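Clear the Table by Zone, Not by Object

Most advice on tidying a kitchen table begins with categories: all the dishes first, then all the food, then everything else. I held to that method for years and now consider it inefficient on any surface wider than an arm's reach. Sorting by category forces repeated passes over the same area, and each pass crosses items that haven't been moved yet.

The alternative is to work by zone. Divide the surface into a near half and a far half, finish one, then begin the other. A plate with a bowl beside it is one zone, whatever the bowl contains. Food lying loose nearby belongs to that zone too.

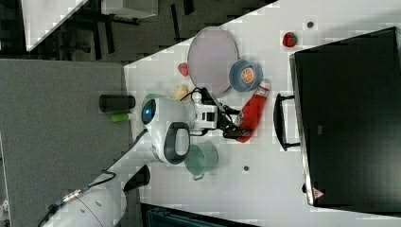
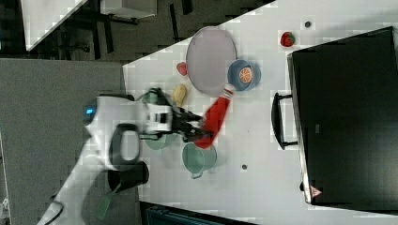
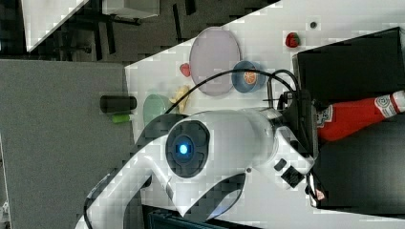

Page last changed: June 18, 2026

An orange slice in a blue bowl should travel in the bowl. A strict category sorter would take it out, put it with the strawberry, and return for the bowl later. I count that as two extra handlings with no gain.

Binta Olaniyan raised a fair objection when she read my draft. Bottles tip over, and a bottle lying on its side can roll into whatever is left in its zone. Her rule is bottles first, everywhere, before any zone is started. I accept that as an exception. I don't accept her second one, for plates, which are stable and can wait.

Shelf layout also matters. My Clokidwood unit has 6 shelves, and zone clearing only pays off if plates and bowls share one of them. With the two stored at opposite ends of the room, the walking cancels the saving. Move the shelves before changing the method.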